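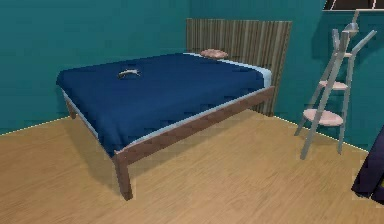

Housing Finance — Unit 5 Handout

Reading an amortization schedule

A fixed-rate mortgage has the same payment every month, but the split between interest and principal changes each time. Interest is charged on the balance still owed. Early on, most of the payment goes to interest.

Worked case: Bastos Savings lends at 6 percent a year. The monthly payment is $1,000, taxes and insurance not included. Divide the yearly rate by 12 to get the monthly rate, 0.5 percent. If the balance is $150,000, the first month's interest is $750 and the remaining $250 reduces the balance. Next month, interest is figured on $149,750.

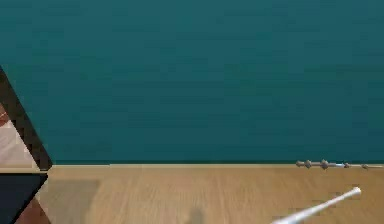
Credit: Eruvo Renderings

Extra principal

Any amount paid above the scheduled payment should be marked "principal only." Some servicers hold unmarked money and apply it to the next payment — check the statement. Extra principal shortens the loan. It does not lower the required payment unless the lender agrees to recast.

Escrow is a separate line. A change in property tax changes the total bill even on a fixed-rate loan.

For next class: read the Gesach case, pages 5 to 18, and carry the schedule above through month 6. Show the balance after each payment, rounded to the cent.

Questions go to Tarcísio Aguiar before the November review.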